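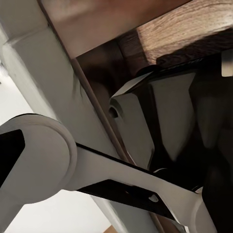
Wrist view in simulation, long finger against short finger — which one do you trust?

Posted by corlow_bench
September 23, 2020

Hello all. I am comparing two grippers for our arm before we order the real hardware, and for now everything is in the simulator. The task is to reach under a wooden board and approach a grey metal bracket in the recess. The bracket has a lip that comes to a point and a round hole on one face.

Gripper A is the white one with the long finger link and black pads. Gripper B is the short parallel type, which I call Pons because this is the name of the folder. With A, the link can go into the recess next to the frame post and point at the lower tip of the bracket. With B, the palm comes too close to the board, so I must tilt the wrist a lot.

My problem is the camera. In the wrist view, gripper A covers a very big part of the lower half, and the recess behind is dark. I ran 50 approaches with each gripper. A touched the bracket where I wanted in 362 control steps on average, but I had to stop 10 of the runs by hand. B was slower, and I stopped only 2. Which result should I believe?

Loretta Nguyen-Tran

prelstead_mo wrote:
Did you use the same camera mount for both? If the mount moves with the gripper model, then you are comparing two cameras also. I would fix this first, before reading any of the numbers.

corlow_bench wrote:
The mount is the same on the wrist flange, same angle. But A is longer, so it enters the view more. I did not move the camera because I wanted to keep it fair.

b_ambrose wrote:
I don't agree that this is fair. A camera angle that is good for a short gripper is bad for a long one. On a real cell you would tune the mount for each tool, so the fair test is best mount against best mount. Otherwise you will buy B only for the reason that your camera bracket was made for it.
— Barrett Ambrose

prelstead_mo wrote:
Then you change two things at once and you learn nothing about the fingers. Sorry, but I prefer the boring test. Same mount first, tuned mount second, and report both.

b_ambrose wrote:
Two tables are fine for me. I only say that the second table is the one to order from.

esperanza_h wrote:
What made you stop the 10 runs? If it was the link hitting the post, it is a planning problem. If it was that you could not see the tip, it is a camera problem. These should not be in the same column.

corlow_bench wrote:
Good question, and I should have written it down better. I remember most of them as link against the frame post, on the way in. In the other ones I lost the lip of the bracket in the dark and I stopped because I was not sure. I will do the runs again with a separate note for each.

shoshana_oye wrote:
Please look also at your collision shapes. We had a gripper with rounded knuckles, and the imported model used a simple box around every finger link. The simulator reported contacts that the visible mesh did not have. I lost most of February to this. Turn on the collision view and see if the box is wider than the white part that you see.

corlow_bench wrote:
Shoshana, thank you. I turned it on now. The box of the link is wider than the mesh near the knuckle, on the side of the post. So maybe some of my stops are not real contacts.

esport_arm wrote:
About the dark recess: be careful with adding a light. It is very easy to put a nice lamp in simulation and then the real cabinet has no place for it. I would train and test with the soft light you have, and put a second camera outside, looking in from the side.

b_ambrose wrote:
With a second camera outside, the post will hide half of the recess. I would first try to tilt the wrist one.

esport_arm wrote:
It depends on which side. You can put it at the open side, not behind the post. But yes, tilt is cheaper to try.

corlow_bench wrote:
My plan now: convex hull in place of the box, same 50 start poses, wrist camera as it is, then again with the tilt. I will post both tables here, with the stops divided into contact and visibility. If somebody has a good collision model for a long finger link with a rounded end, please send me a message.

prelstead_mo wrote:
Keep the old results too, even if they are wrong. It is useful to see how much the hull changes alone.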